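Learning my grandmother's alphabet at 46

I have a new favorite hour of the day and it is 5:40 in the morning, which would have made me laugh a year ago.

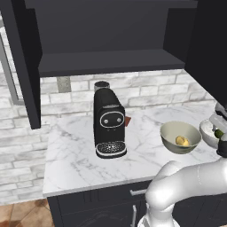

It started with a recipe box. My grandmother, Erzsébet Farkas, kept everything in it except recipes: bus tickets, a lock of my uncle's baby hair, a receipt for a winter coat, and underneath all that a stack of letters from her brother-in-law Barnabás Pap, who stayed in Hungary when she left. The letters are in Hungarian, in pencil, and Barnabás wrote the way some people talk, with no stops for air. My mother could follow spoken Hungarian when she was small but never learned to read it. I had exactly three words, and two of them were for soup.

So last October I decided I was going to read those letters myself. I wasn't going to pay a translator (I did get a quote, and the man was very nice about it) and I wasn't going to type them into my phone one line at a time. I wanted to sit down with a page and hear him.

I'm going to be very open about how slow this is. Hungarian builds its words by sticking pieces on the end, and then more pieces on the end of those. A house is ház. In the house is házban. In my house is házamban. In my houses, should I ever be so lucky, is házaimban. The first week I drew little boxes around each piece with colored pencils, and I still do it when a word gets long. I love it! It's like taking apart a clock, except you can put it back together and it still tells the time.

My teacher is Jenő Bakos, who I found through a card pinned up in the Balogh bakery next to the register. He used to teach high school chemistry and he runs our lessons the same way, with a lot of writing on the board and a lot of "and now what happens?" We meet every Tuesday at his dining table. He has no patience for apps, but he does let me use Riltell for word cards, and I have gotten weirdly attached to it. As of this morning my deck has 2,243 cards. Jenő says I know 600 of them. He's being generous, and on a bad day I'd say he's being very generous.

The vowels were the first wall. There are fourteen, and the difference between a short one and a long one can change the whole word. I spent most of a month saying kor and kór to the dog, one meaning age and the other meaning disease. Also örül, to be glad, and őrül, to go mad. I have been both in the course of one worksheet. What finally helped was singing. Jenő gave me a folk song with long held notes on the long vowels, and after I'd sung it in the car for a week or so my mouth just started doing it. If you're stuck on vowel length in any language, try a slow song before you try another drill.

The second wall was handwriting. Print I could manage by Christmas, but pencil cursive from a man in a hurry is something else. His z looks like a 3, his lowercase r is barely a bump, and he leaves off accents whenever he's excited, so a happy letter is harder to read than a sad one. I made a sheet of his alphabet, one letter at a time, copied out by hand from the pages, with two or three versions of each. Making that sheet took me eleven evenings and it is the single most useful thing I've done. I'd tell anyone working on old family papers to do it first, before translating a word.

And now the good part. I finished a letter! A whole one, front and back. It's mostly about a neighbor named Gergely Kocsis, who had borrowed a ladder and lent it on to someone else, who had then used it to fix a roof and left it up there. Barnabás is furious for a page and a half. Then he asks whether my grandmother's feet are still cold at night, tells her the plums are in, and signs off. I sat at the table and cried over a ladder. I had been braced for big family secrets, and I got his voice, cranky and fond, complaining to somebody he missed.

I read it over the phone to my mother, in Hungarian first. She was quiet for a while and then she corrected my pronunciation of "plum," so apparently there's more left in there than she thought.

My cousin Dénes Győri has another bundle of letters from the same years, and he's scanning them for me as he gets time. I've set myself a small goal of two letters a month. At some point I'd like to write Barnabás's grandchildren a proper letter back, on paper, in a Hungarian that doesn't embarrass anyone. Jenő has already offered to go over it in red pen, and he sounded a little too excited about the red pen.

A few of you asked what grammar book I'm using. It's an old secondhand one with the cover gone and the first chapter loose, so I can't give you a title. I can tell you that the previous owner gave up at the dative, and that I waved as I went past. Next up is verb prefixes. If you've lived through those and have a trick, please leave it in the comments, I will try anything.

Recent posts
The long train ride to Hutumow, with snacks
What was in the recipe box
Colored pencils, ranked by how well they survive my handbag
I tried to knit the Hedness scarf again
Plum dumplings, second attempt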